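Hello from the assembly room! Po-yen Tu asked me to write something for the August newsletter about how we're getting on with the two arms, so I'm doing it over a very large coffee.

For anyone at the Biststead office who hasn't been down: I've put flat-pack together for Senwood for 17 years, and most of that is legs. You kneel, you push, you twist, you get up, you do it again. Our last big order was 859 pieces, and my thumbs remember every one of them. Now the arms are learning the leg work, and my job is to set out the parts, keep an eye on things and check each joint by hand afterward (a good hard wiggle, same as ever).
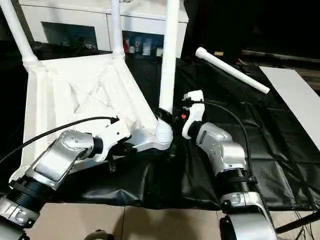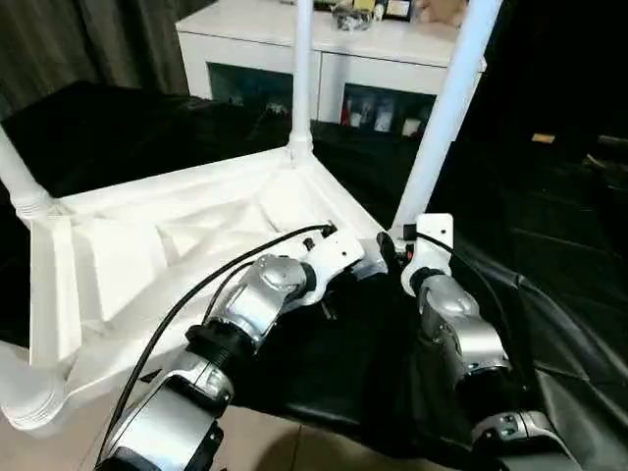
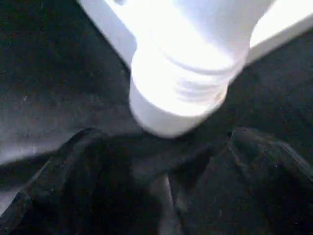
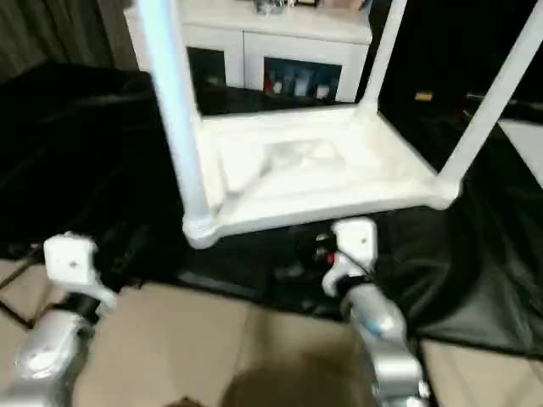 The arms at work on the white plastic pieces, with the black cloth down.

I'll admit I was grumpy about it at first. Siu-ming Man and I both figured we'd be shown the door, and I wish we'd been told sooner that the plan was to move us over to checking and repairs. That talk came late. But Siu-ming now does the training runs and loves it, and I've stopped going home with sore knees!

It's still slow, mind you. Chih-ming Tsai can beat the pair of them with his eyes half shut, and he likes to mention it. We also spend more time laying out parts than we used to, so if you're sending us stock, please keep the legs bagged by size.

Ka-ming Cheng is putting together the new rota for checking shifts. If you'd like to try one, see her before 4 and bring your own kneeling pad, just in case.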